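Skotesach packing floor: the new bench
September 3, 2018

Skarent promised us the Mak trial would take the dull work off people's hands. It started in June with 3 benches. I've been taking photos on my breaks, and I'm still waiting to see whose hands got lighter.
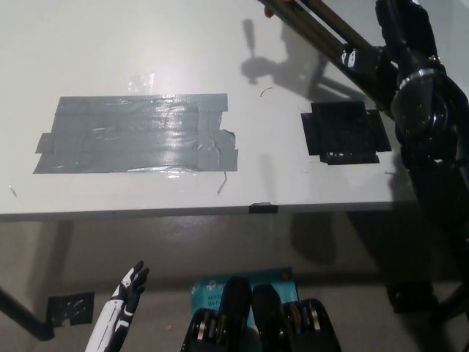

Marking out is a job we never used to have. Head office calls the bench self-sufficient, but every target on it was laid by a person with a roll of tape, and that grey patch has one ragged corner and strips that wrinkle where they overlap. Staff got 45 minutes of training for this. The brochure says 88 per cent fewer repetitive tasks - it doesn't say whether taping is one of them. Our labour hours haven't moved, and the Prisoretti order still went out by hand, all 3,439 pieces.

More photos after the next roster change.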